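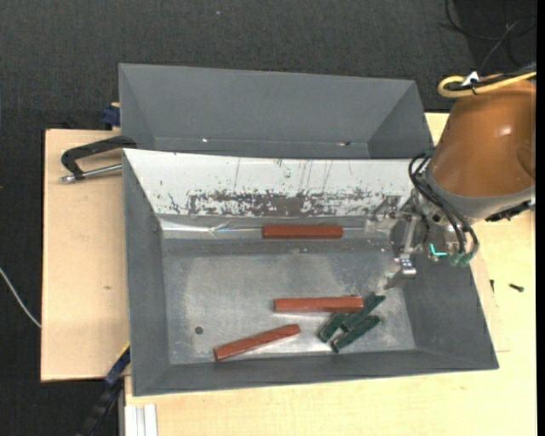 Subject: Re: [doc-composers] Unmatched cues on the Clistari statement
Date: 8/31/23

> I got my March statement from Clistari last week and for the second
> time there's a line at the bottom that says "unmatched uses" with no
> titles next to it. I wrote to the helpdesk and they told me to check
> my cue sheets. I don't have any cue sheets! The production company
> was supposed to file them. The film has been up on Droreo for more
> than a year and I've seen almost nothing from it.
>
> Has anyone here managed to get one of these lines opened up? Or is it
> one of those things where you spend three weeks on the phone for the
> price of a sandwich?

Yes, yes, please open it up! I went through the whole thing this spring and I'm so glad I did. It took a while and parts of it were dull, but I came out with a payment, a much better picture of where my music is being used, and the first complete list of my own cues I've ever had.

Start by asking for the detail file. The helpdesk won't offer it, and the form calls it a "usage extract," so use those words. Mine arrived as a spreadsheet with 3089 rows, which looked awful until I sorted it by program title. Most rows were the same few films over and over, one row for each cue in each reporting period. Once they were grouped I was looking at 11 titles, and I knew all of them. Two were listed under their festival names and one under a working title we'd dropped before the mix.

Then look at the column for the writer number. In my file, 668 rows had the title right and the cue name right and a blank where my number should have been. So the plays had been reported. Droreo had sent the data in, Clistari had it, and it was just sitting there waiting for somebody to claim it. I think I yelled out loud.

On the cue sheets: you can file them yourself. I didn't know this either. The production company normally does it, but a writer can submit one if the producer signs off by email, and a two-line email is enough. I asked the four companies I'd worked with and three said yes the same day. The fourth had been folded into Okoro, so I wrote to their rights desk, attached my contract, and had a very friendly answer in nine days. They even sent me the final timings, which saved me from sitting through the film with a stopwatch again.

Some things I'd do differently:

Use the exact title the platform uses, including the subtitle. I left off everything after the colon on one film and it bounced.

List the alternate titles on the same sheet. There's a box for it on the second page and it's easy to miss.

If you had a co-writer, agree on the split before you file. Mine was 60/40 in my memory and 50/50 in the contract, and the contract was right. We're still friends.

Keep the reference number from the first reply and put it in the subject line every time. Without it you go to the back of the line with a new agent who hasn't seen any of it.

As for whether it's worth the bother - for me it was nearly a month's rent, and I'm not a big name by any stretch. A single film may bring you less. But once the cues are matched they stay matched, so the next statements come through correctly with no extra work from you. I'd also check the retransmission money, which is on a separate page. It's based on the same registrations, so fixing one tends to fix the other.

One caution on time limits. Clistari goes back three years on unmatched uses, counted from the reporting period and not from when the film came out. If your film has been up a little more than a year you have plenty of room, but I wouldn't let it slide through the winter. I lost two periods on my oldest title that way.

Also, for anyone within driving distance, the writers' group in Peston is running its registration evening again this fall. You bring a laptop and your contracts and people sit at long tables and help each other fill in forms. I know how that sounds! I went last year expecting to leave at the break and stayed until they turned the lights off. The coffee is good and there's usually somebody in the room who has had your exact problem.

If you'd like my blank cue sheet with the formulas for the durations already in it, write me off list and I'll send it over. It opens fine in any spreadsheet program, though the drop-down for usage type sometimes goes missing on older versions, and then you have to type BG or VI in by hand.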